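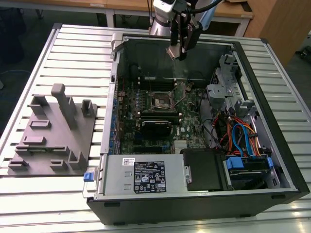
旧电脑再用与乡村阅览室项目 中期进展报告

报送：Fallau基金会项目部
报送单位：Grument公共阅览服务中心
报告所涉时段：四月至九月

一、总体情况

本项目由贵会资助，目的是把机关和学校更新下来的台式电脑整修后，配给Grument及Skarnby两地的乡村阅览室，供居民查询资料、办理网上事务和学习基本操作。按资助协议，项目分为接收整修、阅览室布置、居民辅导和资料建设四部分。本报告按这个顺序说明进展，最后列出经费使用情况、存在的问题和下一时段的安排。

到九月底，整修完成并通过检查的电脑共51台，达到中期指标。阅览室布置比计划晚，原定夏季全部开放，目前还有2处没有开放，原因见第三部分。居民辅导按期进行。资料建设开始得较晚，成果有限。

二、接收与整修

旧电脑主要来自Grument的几所学校，其余来自镇上的行政部门。接收时由捐出单位填写移交单，注明设备年份、能否开机、硬盘是否已经取走。前期移交单的填写很不统一，有的只写“旧电脑一批”，入库以后要重新登记。六月起改用统一表格，由我们事先送到捐出单位，取机器时当面核对，登记工作量明显减少。

关于硬盘数据，贵会在上一次回复中要求单独说明。做法如下：凡随机移交的硬盘，一律先做整盘覆写，覆写记录按机器编号存档；覆写失败的硬盘做物理销毁，不再使用。行政部门移交的机器，硬盘由对方自行取走，我们另配。覆写占用时间比预想长，老硬盘尤其慢，因此从五月起安排在夜间进行，早上由当班人员核对结果。

整修按固定流程：除尘，检查电源和主板，更换电池，加装或更换内存，装系统，连续开机测试，最后擦拭外壳并贴编号。流程里最费时间的是内存。各单位捐来的机器年份跨度大，内存规格不一，拆下来的旧内存很多不能互换。四月和五月积压的机器，多数卡在这一步。后来按规格把可用内存分盒存放，登记在一张总表上，缺哪一种再向Krajčí配件行订购。Krajčí的供货总体准时，但较老规格的内存到货不稳定，七月有一批退换过，没有额外费用。

无法修复的机器拆作备件，剩余部分交给有资质的回收单位处理，回收单据附在附件里。拆解时曾发生一次小的割伤，是机箱内侧的毛边造成的，已在现场处理。此后要求拆装时戴薄手套，工作台边备有急救用品。

系统方面，全部使用免费的开源操作系统。选用前征求过阅览室管理人员的意见，主要的顾虑是居民在家里用的系统不同，换一个界面可能不习惯。试用下来，浏览器和文字处理这两项没有遇到大的障碍，打印设置问题较多。我们把打印设置写成一页说明，贴在打印机旁边，询问的人减少了一些。

三、阅览室布置

Grument的阅览室由原有的房间改造，条件较好，桌椅沿用旧的，只增加了插座和网线。改造期间照常借书，电脑区用隔板隔开，施工安排在闭馆以后。

Skarnby的情况要复杂一些。当地阅览点分散，有的设在村办事处楼上，有的借用学校的闲置教室。办事处楼上的房间线路老化，电工检查后认为不能直接接入多台电脑，需要从配电箱重新拉线。这笔费用不在原预算里。经与当地村公所协商，材料由村公所承担，人工从本项目的场地整理费中列支，调整申请已在七月报送贵会并获得同意。

未开放的2处都在Skarnby。一处正在等待线路验收，另一处的教室在暑期被学校临时用作存放课桌，开学后才腾出来，网络还没有接通。网络运营方的答复是十一月可以施工。我们原先以为学校的网络可以直接延伸过去，校方后来说明校内网络按规定不能向公众开放，需要另外申请线路。这个情况应该在选址时问清楚，属于我们前期工作的疏漏。

开放时间由各点自行确定。Grument的阅览室每天下午开放到晚上八点，Skarnby已开放的各点多数只在下午开放。有居民提出早上赶集时顺路过来，希望上午能开门。目前人手不足，只在一个点做了上午开放的尝试，来的人比下午多。十月之后准备在另外的点也做调整，视管理人员的排班而定。

家具方面有一点需要说明。原计划统一采购电脑桌，询价后发现运费偏高，后来改为利用各点现有的桌子，只补了椅子和桌下的主机托架。省下来的钱用于两项：一是遮光帘，朝西的房间下午屏幕反光严重；二是冬季取暖设备的检修。

四、居民辅导

辅导分为固定课程和随时咨询。固定课程每期4次课，内容为开关机和鼠标键盘、上网查找、收发邮件、网上办事。课程没有考试，学完发一张操作卡片，上面印有常用步骤。

报名的人以中老年居民为主，也有刚搬到当地、需要办理登记手续的家庭。课程进度最初按年轻人的速度安排，第一期结束后普遍反映太快，尤其是网上办事那一课，要在一次课里注册账号、设密码、上传证件照片，许多人只做完注册。从第二期开始，网上办事一课只讲注册和查询，上传材料改为预约辅导，由工作人员一对一协助。

密码是咨询中最常见的问题。不少人把密码写在纸上，纸又留在阅览室。现在各点设有遗落物品登记，凡是写有账号密码的纸条，当天无人认领即销毁，并在下次来时提醒本人修改密码。我们不替居民保管密码，也不代为登录，这一条已写入各点的工作须知。

另有部分居民来阅览室只是为了打印。打印按张收取成本费，收入归各点购买纸张和硒鼓，账目每月公示。有一个点曾在两个月内没有公示，核对后账目没有差错，已补贴出来。

学校放暑假期间，来使用电脑的学生增多，与成人课程的时间有冲突。七月和八月把成人课程移到傍晚，学生在下午使用。家长对上网内容有意见，要求加过滤。我们装了基本的过滤软件，同时在屏幕朝向上做了调整，让管理人员从座位上能看到电脑区。过滤软件误拦过几个正常网站，其中包括地区医院的挂号页面，接到反映后已逐一放行。

五、资料建设

原计划在阅览室电脑上建立一个本地资料目录，收录两地的旧报纸、地图、集市告示和学校年刊，方便没有网络时也能查阅。这部分工作八月才正式开始，原因是整修工作占用了大部分人手。

目前完成的是Grument旧报纸的目录登记和一部分扫描。报纸保存状况不一，早年的合订本纸张发脆，翻页时容易掉边，不适合用普通扫描仪平压，改为翻拍。翻拍的图像清晰度可以阅读，但自动识别文字的效果不好，旧字体和断行错误很多，只能先录入标题和版面日期。全文录入在本项目期限内做不完，建议在终期指标中把“全文可检索”改为“标题可检索”，请贵会考虑。

Skarnby的地图由当地村公所保管，对方同意借出，但要求在当地完成翻拍，不得带离。翻拍安排在冬季，届时办事处楼上的房间线路应该已经验收。

版权方面，已向报纸的现出版单位去函，请其确认早年各期可以在阅览室内供公众查阅，尚未收到答复。收到之前，扫描件只在内部保存，不放到公共电脑上。

六、经费使用

经费按协议分科目记账，明细见附件。整修配件一项支出低于预算，主要是可用旧件比预想的多。场地整理一项超出原预算，超出部分即前述线路人工费，已按批准的调整执行。辅导一项基本按计划支出。资料建设一项支出很少，余额结转到下一时段。

运输费需要单独报告。原预算按每月集中送货一次计算，实际因为各点完工时间不同，多跑了几趟。九月起与镇图书流动车的路线合并，随车带送电脑和配件，运输费预计会降下来。流动车的车厢没有固定架，显示器要用毯子包裹后绑扎，途中没有发生损坏。

电费由各点承担。有的点提出电费增加，希望从项目中补助。协议里没有这一项，我们答复暂不补助，但把各点电脑设为闲置后自动休眠，并要求闭馆时关闭插座总开关。

七、主要问题

人手问题一直存在。整修需要懂硬件的人，辅导需要有耐心、口齿清楚的人，两类工作很难由同一批人兼任。整修工作已有固定人员，辅导仍然靠各点管理人员兼做，遇到请假就要停课。上半段停过的课已经全部补上，但补课通知不及时，有居民白跑一趟。现在改为提前在门口张贴，并电话通知已报名的人。

备件问题短期内不严重，长期看会越来越难。现有机器中，较老的一批再用几年就会遇到无件可换的情况。我们建议今后接收时对年份设下限，太旧的只作拆件，不再整修。这样做会减少可用机器的数量，但能减少日后的维修量。请贵会对这一点给出意见，我们好在冬季接收前通知各捐出单位。

使用登记也需要改进。各点目前用纸质登记本，有的登记到人，有的只画正字，汇总时口径不一致。因此本报告没有列出使用人次，待统一登记方式后在终期报告中补报。新的登记页只填日期、时段和用途，不登记姓名，十月起使用。

八、下一时段安排

十月：启用统一登记页；完成办事处楼上房间的线路验收，验收合格后即送机安装。检查各点取暖设备。

十一月：配合网络运营方接通教室的线路，接通后开放。开始新一轮旧电脑接收，主要来自学校。

十二月：在Skarnby翻拍地图。各点年终盘点设备，核对编号，损坏的收回维修。

一月至三月：继续居民辅导，网上办事的预约辅导视需要增加时段。完成Grument旧报纸标题录入。整理终期报告材料。

需要贵会答复的事项：资料建设终期指标的调整；接收机器的年份下限；资料建设余额能否有一部分用于购买翻拍架和灯具。前两项希望在十一月前得到答复，翻拍器材要赶在十二月的工作之前订货，如能一并答复最好。

附件：整修登记总表；硬盘覆写与销毁记录；回收单据复印件；经费明细；场地整理费调整批复；辅导课程安排表。

Grument公共阅览服务中心
十月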